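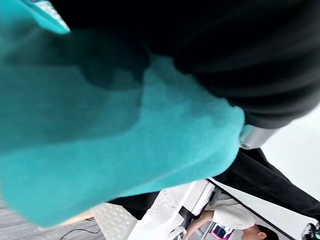 How Does a Robot Know What a Shirt Is?

You know what a T-shirt looks like. You know it when it's on a hanger and when it's squashed behind your bed with a sock stuck to it. Your brain does this for free, and never even asks for a snack.

A robot's brain is software, which means a very long list of instructions that people typed. To software, a picture is only a big grid of numbers. Each number says how bright or how colorful one tiny dot is. Somewhere in all those numbers there is a shirt. Good luck!

The part of the software that hunts for it is called perception. Programmers show it lots of pictures with the answers already marked. Suppose it gets 200 pictures of shirts. It might do well on 147 of them and call the rest pillows. So the programmers sigh, find more pictures, and try again.
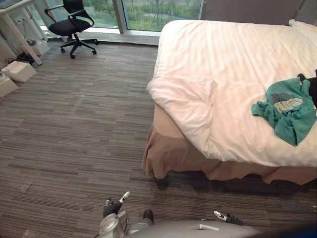

A teal T-shirt on a bed, with the robot's two grippers in front. Can you find the sleeve?

Next comes planning. The planner works out where the arms should go, and it has to do this without driving an elbow through the furniture. It may try 273 paths in its head before it picks one. You do the same thing when you reach for the last cookie, only faster.

Last comes control, the part that tells every motor how far to turn. Control checks its work over and over. Too far left? Go right a bit. Too far right? Well, you get the idea.

Cloth is the meanest homework of all. A cup stays cup-shaped when you grab it. A shirt turns into a lump, and then into a different lump.

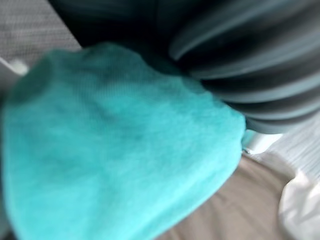 Up close, things get even harder, and the software has to guess which bit is the edge and which bit is just a wrinkle. Some robots have a second camera near the hand to help with the guessing.

Try it yourself: drop a shirt on your bed, shut one eye, and pick it up by the collar using 2 fingers. Then fold it. Your parents will be amazed.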